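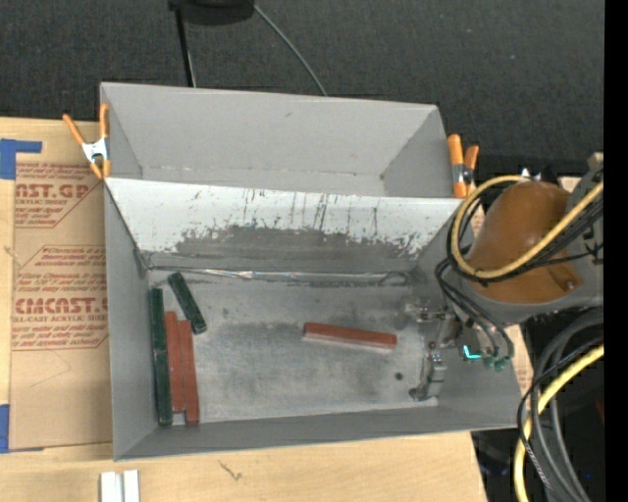
4. Setting up the bin and the blocks

Read this section before you run the pick routine for the first time. It assumes the arm is bolted down and you have finished section 3. If you skipped the joint limits in section 3, go back and set them. The arm will not remember what you meant.

4.1 Clamp the bin

1. Put the metal bin on the table with the larger compartment toward you and the arm on your right.

2. Fit one spring clamp at the rear left edge and one at the rear right edge. Push the bin sideways with your palm. If it slides, move the clamps and try again.

3. Swing the arm by hand, power off, over the right side and down into the front compartment. Watch the right clamp the whole time. Its handles stand up close to the cable loop.

Caution: The Simões build notes say friction alone will hold the bin. I don't believe it, and neither should you. Leave the clamps on even for a "quick test."

4.2 Check the divider

4. Run a finger along the tape at the base of the sloping divider. Press down any curl you find, especially near the right corner. A fingertip that catches loose tape will pull up more of it.

5. Leave the worn paint alone. Phong Lâm wants to repaint the slope white and says detection will improve. Maybe – but he hasn't shown me a before and after, so for now we calibrate to the surface we have.

4.3 Load the blocks

6. Place the green and red blocks in the front compartment only. Keep the rear one empty.

7. Lay a few side by side against the left wall and leave at least one by itself on open floor. The single block is the easy pick. Start there.

Note: Blocks that touch end to end can be read as one long block, most often when both are green. The Fulta software is supposed to split them. Check the overlay on your screen before you trust the count.

4.4 First run

8. Set the speed to 45 and the grip limit to 194. The default grip limit is 547, and I would like to meet whoever chose it.

9. Keep one hand by the stop button and the other out of the bin.

10. Run a single pick on the loose block. If the gripper closes on air, stop and redo the calibration in section 3. Don't nudge the block over to help it. You will only hide the error.

11. Repeat until you get ten clean picks in a row, then try the group at the left wall. Expect misses there.

Caution: Check the slack in the cable loop with the arm at full reach in both directions. Melati Wibisono's log says the loop is good for more than 2000 cycles. The log doesn't say at what speed, so look at it every session anyway.

When you finish, park the arm before you cut the power. Section 5 covers the parking position.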